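ホーム 講演資料 過去の回 会場案内 問い合わせ

ロボットアーム導入の予算を組む:見積書に載る前のこと
話者用メモ 21/3/20
メレアナ・コスティガン(Trerusby 設備計画)

始める前に。時計を演台の右に置く。水を確認。マイクは手持ちしかないので、スライド送りは左手。
最初の一分は自己紹介だけ。Trerusbyで設備の購入計画を担当していること、ロボットの研究者ではないこと、買う側の話しかしないことを言う。
続けてシミュレーションの画面を四枚送る。送るのは早めに。

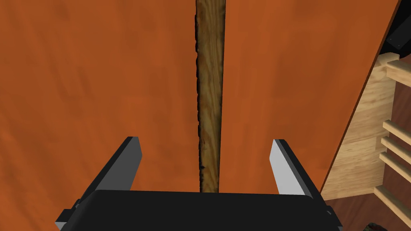
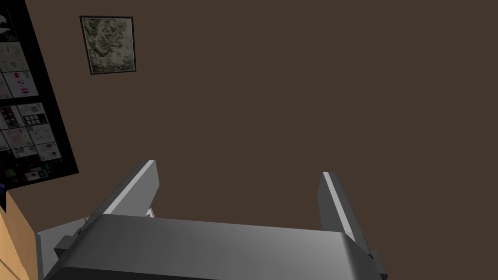
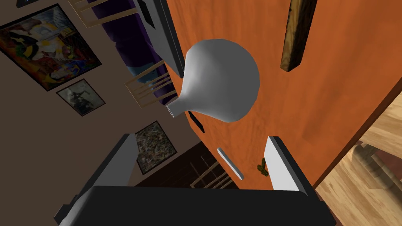
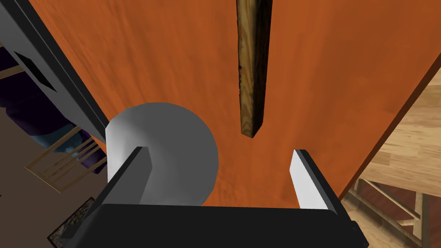 設備の予算は、アーム本体の価格から考え始めるとだいたい足りなくなります。私たちが最初に作った表も、一行目が本体で、二行目が据付、三行目が「その他」でした。その「その他」に、グリッパー、指先の交換部品、架台、カメラ、安全柵、教育、ソフトウェアの保守がまとめて入っていた。課内の会議では通りましたが、経理のハイドルン・バッハマンさんから内訳を求められて、三行目を説明できませんでした。そこで順番を変えて、つかむ物から書くことにしました。三枚目の画面にある白い花瓶は、胴が丸く、首が細くなっています。これを平たい板状の指二枚で扱うなら、胴を挟むのか首を挟むのかで、必要な開き幅も、指の内側に貼る材料も変わります。一枚目のような扉が相手なら、また別の指が要るかもしれません。指を二種類買うなら交換の仕組みも買うことになり、交換の仕組みを買えば、アームの先にかかる重さが増えます。重さが増えれば本体の型番が一つ上がることもある。一行目の金額が決まるのは最後です。

(ここで一度止まる。会場に、本体から表を作ったことがある人、と聞いて手を挙げてもらう。挙がらなくても先へ。)

■ 作業の一覧を先に作る

一覧は表計算の一枚で十分です。列は、対象の物、材質、いちばん細いところの寸法、いちばん太いところの寸法、重さ、向き、置き場所、落としたときの損害。
「向き」の列は最初ありませんでした。Hollisの営業のラエリーン・ワーカさんに一覧を見せたとき、物がどちらを向いて置かれるのかを聞かれて、答えられなかった。立っている物と傾いた物では、近づく方向が変わります。手首の可動範囲の話になり、設置場所の天井の高さの話にもなります。
「落としたときの損害」は金額で書いてください。「大」「中」「小」で書くと、部署ごとに意味が違ってきます。うちの倉庫班は「大」を人がけがをする場合に使い、展示班は高価な物が割れる場合に使っていました。

配布資料の二ページに空の表を付けてある、と言う。

■ シミュレーションの費用をどこに載せるか

質問が多いところなので長めに。
ソフトウェアの利用料は、本体の見積書にはたいてい載っていません。うちではNarenの環境を使っています。年間契約で、席数で値段が決まる種類のものです。金額は契約上ここでは言えません(聞かれても同じ返事をする)。

載せ忘れやすいのは人の時間です。部屋の形を作り、家具を置き、扱う物の形と重さを入れる。この入力をする人がいて、その人の人件費があります。うちはミレーラ・カルデイラさんが受け持ちました。彼女の時間は最初の予算のどこにも入っていなかったので、年度の途中で部署間の振替をすることになり、書類が増えました。
家具の木目や床の色は、つかみ方の検討だけならそれほど作り込まなくても構いません。カメラで見て判断させる計画があるなら、見た目にも時間を使うことになります。どちらの目的なのかを決めてから工数を見積もる。決めずに始めると、見た目の作業がいつまでも続きます。

それから、画面の中の摩擦と現場の摩擦は違います。シミュレーションで済ませた分、実機の試験期間を削ろうという意見が必ず出ます。うちでも出ました。試験期間は残してください。削るなら、試験する物の種類のほうです。

■ うちの見積もり

スライドに出す数字は四つだけ。早口にならないこと。

総額は2,329万円です。本体、グリッパー、架台、カメラ、安全まわり、据付、教育まで入っています。初年度の保守も入っています。二年目以降の保守は別です。
このうち本体以外が38パーセントを占めました。最初の表で「その他」と書いていた行に、これだけ隠れていたことになります。
発注時の前払いは50パーセント。残りは検収のあとです。前払いの割合は相手によって違うので、見積もりを比べるときは総額の横に必ず並べてください。年度の前半に現金が出ていくかどうかで、経理の返事が変わります。
納期は発注から6か月。うちは8月に発注したので、年度内に検収を終えるには余裕がありませんでした。

(補足。為替のことを聞かれたら、円建てで契約したと答える。理由まで話すと長くなるので、休憩時間にと言う。)

■ グリッパーの選定で迷ったところ

Sevodentの平行開閉式と、Hollisが勧めてきた吸着式とを比べました。
吸着式は箱には強い。うちの一覧には曲面の物が多く、表面がざらついた物もありました。真空の配管と圧縮空気の設備も要ります。建物に圧縮空気がない場合、その工事費が本体の見積もりとは別の業者から出てくるので、比較表で見落とします。
平行開閉式は電気だけで動く型を選びました。配線が済めばそれで使えます。欠点は、指が届く隙間が要ることです。壁ぎわに寄せて置かれた物や、棚の奥の物には指が入りません。四枚目の画面で、開いた二本の指の間にオレンジ色の板が見えていました。あの距離まで近づくと、指の太さも、グリッパーの胴の横幅も気になってきます。胴が家具に当たるのか指が先に当たるのかは、カタログの図面だけでは分かりにくいので、CADデータを見積もりと一緒にもらってください。契約のあとでもらおうとすると、秘密保持の書類に時間がかかる場合があります。

指先の部品は消耗品として扱うのが楽です。固定資産にまとめて載せてしまうと、削れて取り替えるたびに処理の相談が要ります。ここは会社の規程によるので、自分の経理に聞いてください。

■ 設置場所の計画

順番は、床、電源、通路、照明。
床は荷重を施設の担当に確認する。架台の足の位置で力が集中するので、平均の荷重だけを聞いても足りません。
電源は専用回路にできるかどうか。
通路は、搬入の日に通れるかと、設置したあとに人が通れるかの両方。うちは搬入の経路で曲がり角が一つ通れず、架台を分割して入れました。分割の費用は追加でした。
照明はカメラを使う場合だけ。窓からの光が入る部屋だと、時間帯で見え方が変わります。遮光幕は安いので先に買っておいていいと思います。

展示班のザヒーラ・ラーマンさんの指摘も紹介する。ロボットの予備品を置く棚が計画に入っていなかった。予備の指、ケーブル、工具、梱包箱。梱包箱は修理に出すときに要るので捨てられず、かなり場所を取ります。倉庫の面積を一年分、予算に入れておくこと。

■ 比較表の作り方

三社から取る場合でも、先に自分の表を渡して、その行に合わせて書いてもらいます。相手の様式で受け取ると、教育費が据付費に含まれていたり、別になっていたりして並べられません。
空欄は空欄のままにせず、「含まない」と書いてもらう。空欄のまま契約して、あとで検収の立ち会い費用を請求されたことがあります(どの会社かは言わない)。
検収の条件は文章で決めます。一覧のどの物を、どの置き場所から、どこへ動かせたら合格か。何回試すかも。ここに作業の一覧がそのまま使えるので、最初に作る価値があります。

時間が余ったら、廃棄費用の話をする。余らなければ飛ばして質問へ。

■ 質問のための控え

・中古はどうか → 本体は検討してよい。制御装置の保守期限を先に確認。
・借りるのはどうか → 指先を加工できる契約かどうかで決まる。うちは加工が必要だったので購入にした。
・補助金 → うちは使っていないので答えられない。
・シミュレーションだけ外注できるか → できる。ただし物の寸法を測る作業は社内に残る。
・教育は何人受けさせるか → 操作する人と、操作する人が休んだときの人。うちは後者を忘れて追加した。

最後のスライドは配布資料の置き場所だけ。読み上げずに出しておく。

コメント(4件)

倉庫係
「落としたときの損害」を金額で書く案、さっそく表に入れました。担当ごとに書く額がかなり違って、そこを揃える話し合いに半日かかりました。

K.M.
二年目以降の保守が別という点をもう少し知りたいです。初年度と同じくらいの額で置いておけばよいでしょうか。

コスティガン
K.M.さん、初年度は保証と重なる部分があるので、同額で置くと足りないことがあります。見積もりを頼むときに二年目と三年目の保守も行を分けて書いてもらうのが確実です。

通りがかり
梱包箱の件、うちは捨ててしまって、修理のときに木箱を作り直しました。

お問い合わせ:Trerusby 設備計画 講演資料係 | © Trerusby 無断転載を禁じます | ページの先頭へ戻る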